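Residency by the Counter

Foreigners who settle in the Italian provinces soon learn that a lease and a passport do not make them residents. Registration belongs to the town hall, and in Tristeo the office that handles it opens for 15 hours a week.

Randa Chamoun arrived in January with a folder of 20 documents. The clerk accepted four. Her rental contract had been registered under the old name of her street, Via Plenanier, which the town had changed years earlier without telling the tax office. She was asked to come back with a corrected copy.

The habit of keeping such records is an old one. The parish of Jusdale, across the valley, has listed its households since 1578, and its priest still receives letters from families abroad in search of a great-grandfather.

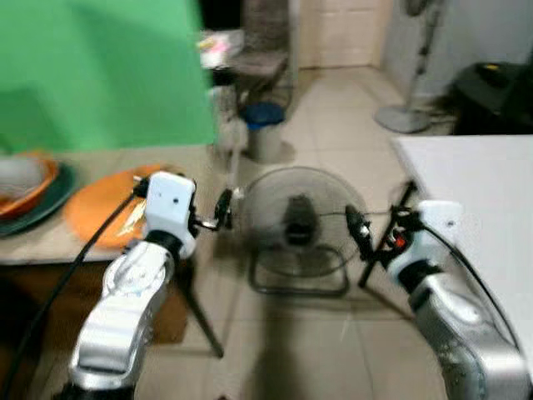
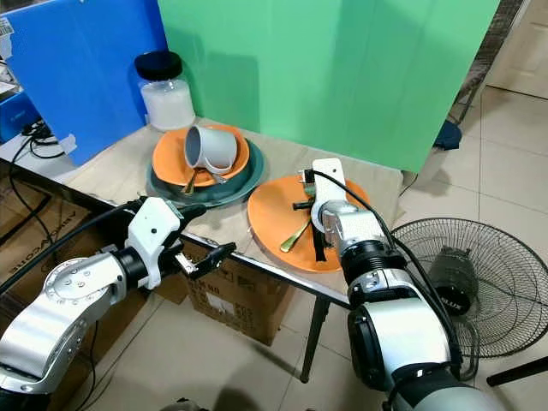

What happens after the application is accepted?
A municipal officer visits the address to confirm that the applicant lives there. The visit is unannounced, and a missing name on the doorbell can be enough to delay the file.

Chamoun's doorbell still read Hämmerli, the name of the previous tenant. She covered it with a strip of paper and stayed home in the mornings. The officer came at 4 in the afternoon, looked at the bell, asked to see the kitchen and left without comment. Her identity card is now a separate application, at a different window.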